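Zovden mixtape taken down, any way to get the old version?

Posted in Music Help > Rap and Hip-Hop

The second Zovden tape went up in December and I played it most days. Last week it vanished from the app for a few hours, and when it came back track four was different. The verse where he has a go at Mendero is gone and there's just the beat running for 51 seconds, then the hook. My downloaded copy changed as well, which I didn't expect.

Is the old version still up anywhere legal? And is there a way to stop the app swapping a song you've already saved? I pay for the full plan if that matters.

tapehead92

3 replies

lowendlarder
It will be gone from every app that gets its music from the same distributor. When an artist sends in a new file for a track, the old one is replaced, and downloads inside an app are only a saved copy of whatever is on the server. Next time you go online it checks and updates. I don't know of a setting that stops this, and paying more doesn't change it.

What you can do is look for a shop that sells files. The tape was on sale as a download from Rezaei Records before the change. If you bought it there, the file is yours and stays as it was. If you didn't, they now sell the new version, so check the running time before you pay. The old track four is 92 seconds longer than the new one.
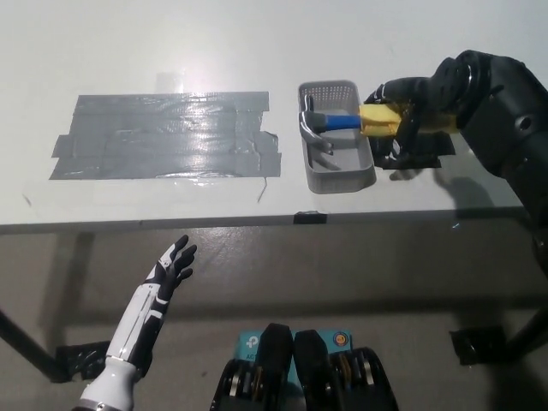
There was also a CD run sold at the Zindislow shows. Those have the full verse. They turn up second-hand now and then, and the sleeve has the number 2753 printed on the spine. A later pressing has 1827 and I think that one is the edited version, but I haven't heard it myself so ask the seller.

One more thing, check your local files folder. If you ever ripped or bought the tape, the app may be hiding your copy behind the streaming one.

mutedcorner
he took it down because they made up. mendero posted a shrug and deleted it about an hour after, then the song changed that night. wasn't even his best verse

pagesixteenbars
Agree with the first reply about the CD. I'd add that he sometimes puts old verses back when he does a deluxe edition, he did it with the first tape. Turn on new release alerts for him and wait a bit before paying silly money for a disc.

Don't bother with the uploads on video sites. The two I tried were the edited version with the old title.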